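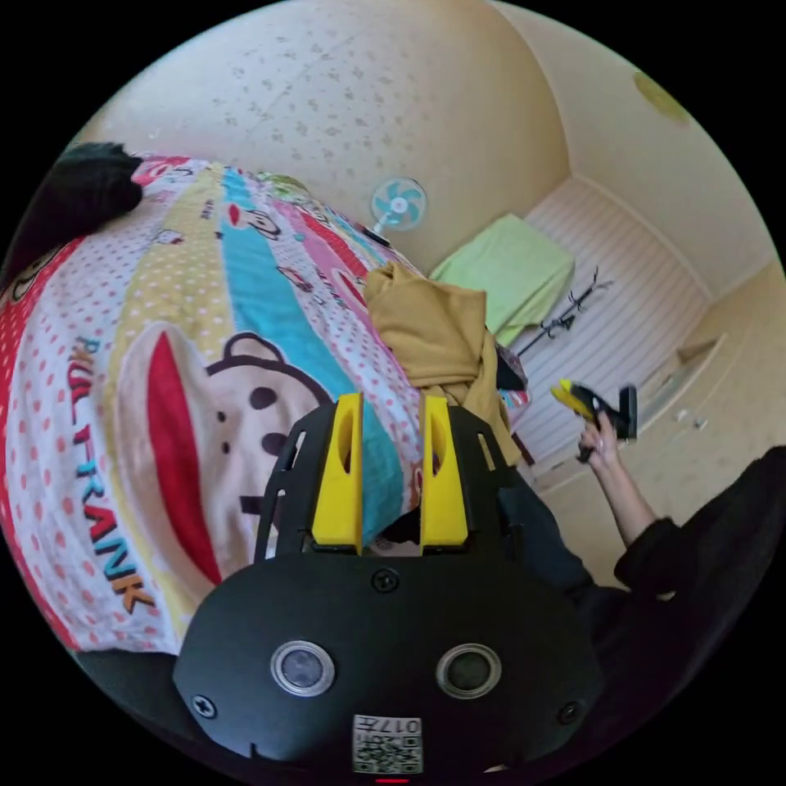
## Folding and tidying tips from someone who now does it with grippers

I've done rooms and laundry at Pliton for a long time, and since September part of my shift is tidying with a gripper in each hand so the folding machines can learn from it. I was grumpy about it for a week! Then I started picking up habits I now use at home, so I'm passing them on.

**Clear the bed first.** Clothes piled on a duvet make everything slower. A mustard-yellow top and something black on top of bright stripes and monkey faces is easy, because you can see where each thing ends. Dark on dark is misery -- throw a light sheet down before you start.

**Pick up by a seam or a collar.** With fingers you can grab a sweater anywhere and fix it later. With two pads you get one pinch, so you learn to look for the thick bit. It works just as well with bare hands (my fitted sheets have never looked so good).

**Bulky things first, small things last.** Socks are slow. Do them when the bed is bare and you're not hunting through folds.

**Let go slowly.** If you snap the grip open, the sleeve slides and you do it over. Lina Nseir, who sorts with me, counts to two under her breath.

**Rest your wrists.** Every 20 minutes I put both grippers down and shake my hands out. We had to ask for that. The first schedule had no breaks in it at all, and Othmane Belhaj went home with a sore thumb before anyone changed it.

**Hang the coats before you touch the folding.** Get them onto the rack, then forget them. I used to leave mine for the end and trip over them.

As for the job itself, the Trudine folder in the laundry now does 430 flat towels on an ordinary day, and I don't miss those one bit. It still makes a mess of anything with a hood. So the towels went to the machine and the odd stuff came to us, which is more interesting but also more tiring, and I do think the pay should catch up. Oľga Slanina is taking that to the manager, and three of us are going in with her.

One more for anybody starting out: write down the number on your gripper. Mine have different springs, I swear, and it's nice to get the same pair back the next morning.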